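Briem Street newsletter – October

RECYCLING CHANGES, PLEASE READ THIS ONE

Quick one this month, I'm writing between shifts, so sorry for the lack of polish. The new sorting rules for the building start on the first. Everybody got the flyer from Hendholm (the hauler) under the door. Nobody I've talked to got past page one, and fair enough, it's eight pages. So, short version.

Three bins become four. Green lid is food scraps. Blue is paper and cardboard, gray is cans and plastic, black is whatever's left. Glass goes to the drop-off behind the laundromat same as before. Pickup stays at 6 in the morning, so things need to be down the night before. Not on the stairs. Not in the elevator lobby. Down.

Why the change – last year our three buildings sent 2,497 bags to landfill and Hendholm charges us by the bag over 2,000. That extra comes out of the same pot as the roof repairs and the hallway painting. Mogens Toft went through the invoices line by line (thank you Mogens) and he thinks we can get under the limit by spring just from food scraps and boxes. Mostly boxes.

Which brings me to cardboard. Blue bin was full by noon most pickup weeks this summer and it was nearly all air. Big boxes, small boxes, tea boxes, all standing up whole. Please open both ends and press flat. Takes a second. Tall skinny ones too, the kind you think are too small to matter. Pull out the plastic window or the inner bag if there is one, that goes in gray. Tape can stay on, Hendholm says thier machine deals with it. Greasy pizza lids no, clean half of the pizza box yes, tear it.

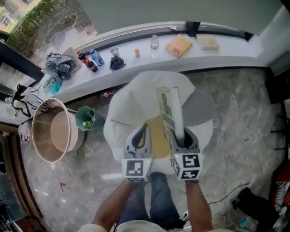 WHAT GOES IN THE GREEN LID

Cooked food, raw food, peels, coffee grounds with the paper filter, tea leaves, eggshells, wilted flowers. Bones are fine. Meat is fine. Cat litter is not fine, whatever the bag says about plant based. Liners – only the paper ones, there's a stack of 54 in the mail room and a second delivery coming. One roll per apartment till then please. The "compostable" bags from the supermarket are a no, they come out the other end still looking like bags.

If the smell worries you, keep your scraps in the freezer till the night before. I've done this since moving in and the only down side is less room for ice cream.

PIZZA, BATTERIES, ODDS AND ENDS

Batteries and bulbs: the box by the bike room door. Not the blue bin, please, there was a small fire in one of the trucks in another part of town and the driver had to dump the load in the road.

Old paint: keep it till the spring collection. Þórarinn Gunnlaugsson in the corner apartment has a shelf in the basement you can use, put your name on the can.

Furniture: call Hendholm and book, their number is on page seven of the flyer. First item is free per household, after that it's $21 each. Leaving a couch by the fence costs all of us, last one was there for a month and got rained on the whole time.

ONE MORE THING

There's a walk-through of the new bin area at 7 in the evening, first week, date going up on the lobby board as soon as Mogens confirms. Kids welcome, somebody is bringing cider. If you can't make it and want the rules in bigger print or in another langauge, leave a note in my mailbox and I'll get a copy to you.

Still looking for a wheelbarrow for the leaf cleanup, ours has lost its wheel. Will return it clean.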